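Last updated: Saturday, 16:40

Snack bars at the Tollside office - box or bowl?

**tollside_kettle**
Right, I need opinions from people who have shared a kitchen with other adults. I have taken over snacks for our office (I went to the loo during the meeting, this is how all appointments are made here). We get a case of bars in, and up to now the system has been that the box goes on the table and everyone rummages. I would like to move to a bowl.

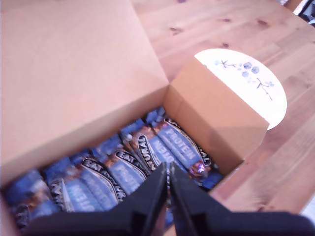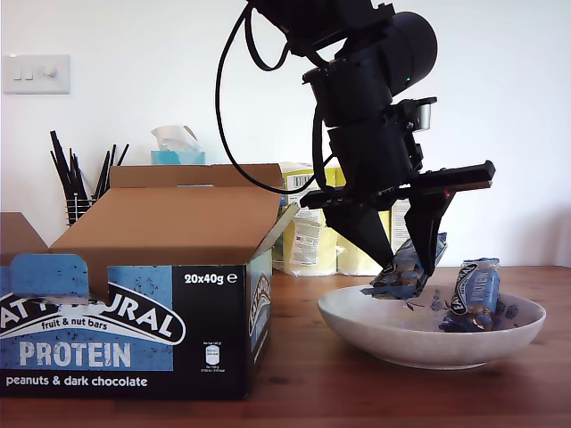
My problem with leaving them in the cardboard is that people take from the front, the box develops a sort of cliff, and by Wednesday it looks as if badgers have been in. They start off so nicely as well, on their sides in tight rows with the wrappers facing up, and then Christos gets hungry. A bowl at least looks as though somebody meant it. The one I have in mind is the off-white one with the dark blue leafy bits painted inside, wide and low with a wavy rim, which has held nothing but a dead biro since we moved in. Does anybody run a bowl? Does it work? How often do you have to fill it?

**Marrowfat**
We ran a bowl. It works for as long as the person who cares about the bowl is in the building. Then you go on holiday for a week and come back to a bowl of receipts.

**cfragkou**
Christos Fragkou here, the badger in question. I take from the front because that is where the front is. If you wanted me to take from the back you should have turned the box round.

Also, a bowl that shallow holds next to nothing. You'll be topping it up all day like a waiter.

**tollside_kettle**
You could take one at a time, Christos. It's been known.

**pennyplain**
Bowl, definitely! People take fewer from a bowl, I'm convinced of it. Something about other people being able to see how many are left. At my old place (Seltia, second floor, the one with the lift that sulked) we put out nine bars first thing and that was your lot until the next morning. There was grumbling for a week and then it was just how things were.

**Marrowfat**
Nine between how many?

**pennyplain**
I'd rather not say. There was grumbling for more than a week.

**hobnail_jo**
Disagree with all of this. Leave them in the box, stand the box on a shelf, fold the lid flap right back and leave it. The box is the right shape for the bars, having been made for them. A bowl is the right shape for soup. Put long flat things in a bowl and they stick up over the rim at angles, then somebody leans across for the milk and they're on the floor.

**tollside_kettle**
The one in the right half of mine is leaning with its top over the rim and I think it looks rather jaunty.

**hobnail_jo**
It looks like it's trying to leave.

**josiane_c**
Has anyone asked about the nuts? Those wrappers have nuts and chocolate all over them. We had the same argument at Sivakumar and ended up with the nutty things kept in their box with the lid down, nowhere near the fruit, and a note on the wall. I'd sort that before worrying about crockery.

**tollside_kettle**
Good point, and I hadn't. Three people on our floor to check with. If any of them says no then the whole thing moves to the cupboard and the bowl goes back to the biro.

**cfragkou**
I'm not allergic to anything, for the record.

**tollside_kettle**
We know, Christos.

**Marrowfat**
What's it costing you, out of interest? Ours went through a firm called Flarkomum who did everything on subscription and you couldn't stop it. I once signed for a pallet. I believe they are still sending rice cakes to a building that's now a gym.

**tollside_kettle**
No subscription. I buy a box when there isn't a box. I'm told this is not scalable.

**pennyplain**
Compromise: box in the cupboard, bowl on the table, top it up when you make your first tea. The cliff goes on in private.

**hobnail_jo**
So now there are two places to steal from.

**josiane_c**
Three, if you count her desk drawer. I'm Josiane Caron, I used to sit opposite.

**tollside_kettle**
I was going to say thank you to everyone, but I withdraw it in Josiane's case. Going with pennyplain's version from Monday, nuts permitting. Jo, if one lands on the floor I'll let you know.

**hobnail_jo**
When.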